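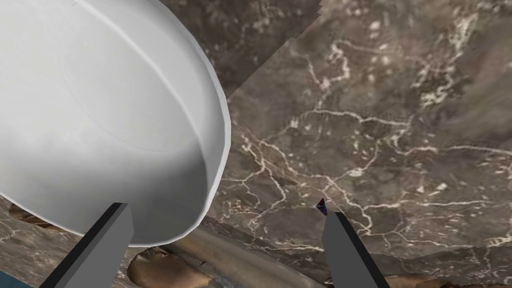 Geddes Metatarsal Pad – Soft Gel, One Pair

I'm Ese Usman, and I started stocking this pad after a November when I could hardly stand through a shift. The ball of my foot was sore by lunchtime every day! I tried thick socks, then a stiff insole (awful), and then a sample of the Geddes from Burkero – and I wore it for 7 days straight before I ordered a box for the shop.

It's a small gel cushion on a soft toe loop. You slip it on under the front of your foot and it stays put, even in flats. I wear mine with sneakers and with my one decent pair of boots.

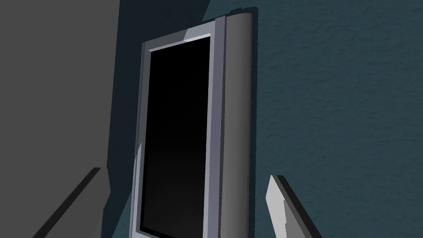

Tall unit, black front panel, teal wall

The gel is 5 mm thick and the loop stretches quite a bit, so most people get along fine with the regular size. If your feet are wide, get the Priltberg version instead, item 273 – same gel, roomier loop.
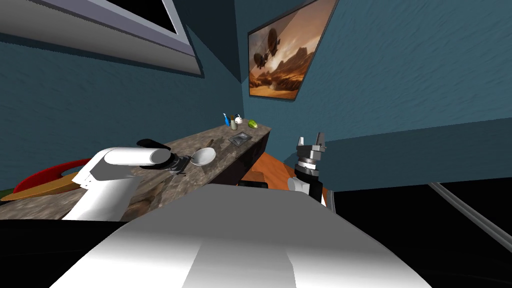 Washing and wearing

Hand wash with mild soap and let it air dry, please no dryer. Start with an hour or two a day and build up. Don't put it over broken skin, and if you have diabetes or numb feet, check with your doctor first.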